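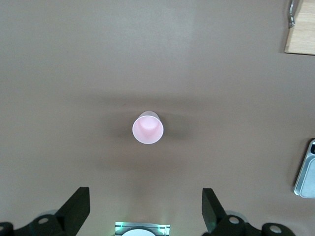
I put this set together because I wanted to know how little showing a robot arm needs before it can pick up a cup you would be happy to drink from afterward. Paper cups are a mean test. They weigh nothing, they dent if you look at them wrong, and a gripper that is a finger's width off will knock one over. Most of my recordings start the way yours probably will, with the fingers spread wide and the cup still out in front of them, a small pink one with a white rolled rim, alone in the open part of the table with the arm's own shadow lying all around it. That shadow caused me more grief than anything else in the project, so there's a whole section on it further down.

Print this page
E-mail this page

# Darnwood Cups

Recordings of one arm being taught to handle small paper cups, partly by hand and partly by remote control. I'm Nadhirah Entili and I did most of the demonstrating. Harahap did the rest, and also wrote the export script, so if the files are tidy you know who to thank.

## What you get

- 2,788 recordings, each one a single try at a single task
- wrist camera video for every recording
- joint positions and finger opening, lined up with the video
- a one-line text instruction per recording, typed by whoever was demonstrating
- a label for how it was shown: `hand` or `remote`
- a label for how it went: `good`, `messy` or `dropped`

The tasks are all small. Pick up the cup and put it on the board. Pick up the cup and put it in the tray. Move the cup to the left and let go without tipping it. Stand a fallen cup back up (this one is much harder than it sounds, and my instructions in the text field get a bit short-tempered by the end).

## Hand or remote?

For the `hand` recordings I held the arm by the wrist and walked it through the motion with the motors slack. It feels great. You can tell right away when you're pushing too hard, and the paths come out smooth. The trouble is that your sleeve keeps wandering into the camera view, and a model trained on those videos can learn to wait for a sleeve. So we did each of them twice: once by hand, then a replay with me standing well back. The video in the folder is from the replay. The motion is mine.

For the `remote` recordings I sat at the next bench with the Nuvgate controller, a small copy of the arm that you move around and the real one follows. You lose the feel of the cup completely. I squashed plenty of them in the first week before I learned to stop closing the fingers the moment the cup shifted. On the plus side, what you see on the monitor is exactly what the robot sees, so you can't cheat by leaning over and peeking.

If you only have time to try one, start with `remote`. Our models liked it better, and I think it's because I was forced to slow down and look. But the `hand` set is nicer for the standing-up task, where you need a little rolling motion that I never managed to do well with the controller.

## The shadow thing

The lights at our place are overhead, so the arm throws a big soft shadow over the middle of the table, right where the cup usually is. In the early recordings we kept the arm at one starting height, and the model we trained on them learned something silly: it went to wherever the dark patch was darkest. Move the cup to a bright corner and it would reach confidently for empty table.

The fix was boring. We started from 9 different heights, changed the cup's spot between tries, and turned off one bank of lights for a chunk of the recordings. If you add your own data, please do the same, or at least mix up the starting height. I'd take 35 varied recordings over a few hundred that all begin from the same place.

## How a try is recorded

1. Put the cup down somewhere new. Don't aim for the middle.
2. Move the arm to its start and open the fingers all the way.
3. Type the instruction.
4. Press record, wait one breath, then move.
5. Finish with the fingers open and the arm backed off.
6. Pick the label before you look at the replay.

Step 4 matters more than it looks. Without the pause, the first bit of every recording has the arm already in motion, and the model never learns how to begin. Step 6 is a personal rule — I found myself upgrading `messy` to `good` if the video looked pretty.

## Things that are wrong with it

There is only one arm and one gripper in here. Only one table too, a plain matte one with no pattern to speak of, so don't expect this to carry over to your kitchen counter without some help.

Two people demonstrated and we have different habits. Harahap comes at the cup low and slow. I come in from above and hesitate. You can see it in the joint data if you plot a few side by side, and there's a `who` field so you can split us up.

In 19 recordings the finger opening lags behind the video because a cable was working loose. They're listed in `lag.txt`. I left them in since the video is fine, but leave them out if you're training on the fingers.

The `dropped` recordings are real drops. I didn't stage any. Please don't delete them without a look first, because several have a decent approach and only fall apart at the grip.

## Getting started

Unpack it, open `index.csv`, and watch ten videos before you train anything. Then run:

 python check.py --folder cups

It will complain about missing files and anything with mismatched lengths. The `randen` folder holds the settings we used on the Randen workstation. They are tuned to that machine, so treat them as a starting point and turn the batch size down if you run out of memory.

## Still to do

- a second round with stacked cups (planned for June, we'll see)
- cleaner text instructions, mine especially
- the same tasks with a little water in the cup, once Harahap agrees to it

Questions and bug reports can go in the tracker. I go through them on Thursday afternoons, and if you've recorded cups of your own I'd love to see them — squashed ones included!

Print this page
E-mail this page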